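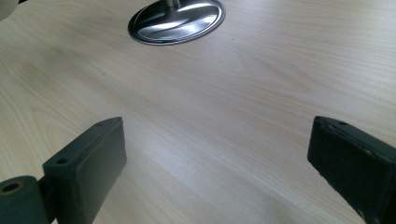

Robótica aplicada – apuntes de la sesión 4
El cierre en vacío: qué falló y qué aprendemos

Hola otra vez. La semana pasada os prometí una historia de averías y hoy toca. Me la sé bien porque me tocó a mí (y a Keir Halliday, que estaba conmigo en el laboratorio Prindberg y que todavía me lo recuerda). Fue en marzo, con la pinza manual Gitimow, la de los dos dedos enfrentados que vais a usar en la práctica.

El síntoma

Teníamos un lote de 688 demostraciones de agarre y, al revisar el registro, 551 traían el mismo defecto: la apertura leída decía «cerrado» cuando los dedos seguían separados. ¡551! El programa de control, Wuno para los amigos, se lo creía todo. Al reproducir los datos en el brazo, el robot levantaba la muñeca tan contento sin haber cogido nada, y en una de las pruebas bajó contra la mesa con los dedos abiertos. Paramos con la seta de emergencia. No hubo heridos, pero el susto me lo llevé puesto a casa.

La causa

Primero culpamos a la iluminación, luego a la cámara, luego (cómo no) al que había montado la pinza, que era yo. Con esto último íbamos mejor encaminados. El tornillo de uno de los dedos estaba flojo y el bloque giraba un poco sobre su apoyo, así que el cero se iba desplazando con cada cierre. Wuno no comprobaba el cero en ningún momento después del arranque. O sea, dos fallos encadenados: uno mecánico, tonto, y otro de diseño, bastante menos tonto.

Fijaos en que cada uno por separado se habría notado enseguida. Un dedo flojo con un programa que revisa el cero da una alarma. Un programa confiado con la pinza bien apretada funciona durante meses – y por eso nadie lo había tocado.

Lo que hacemos ahora

Antes de grabar:
Mover cada dedo a mano. Si baila, no se graba.
Abrir del todo, cerrar del todo y apuntar las dos lecturas.
Repetir 3 veces. Si una lectura se va de la tolerancia de vuestra hoja, avisadme.

Antes de reproducir en el brazo:
Velocidad reducida en la primera pasada, siempre.
Una persona con la mano en la seta y sin el móvil (sí, va por vosotros).
Límite de altura activado sobre la mesa. El nuestro estaba desactivado «solo un momentito» desde el día anterior.

Para pensar en casa

Leed el capítulo de Humphreys sobre fallos silenciosos y traedme media página: ¿qué otra señal, además de la apertura, habría delatado el problema? Keir defiende la corriente del motor del brazo. Yo tengo otra candidata, pero me la guardo hasta oír las vuestras.

Para la práctica, traed la hoja de comprobación impresa y un destornillador pequeño por pareja.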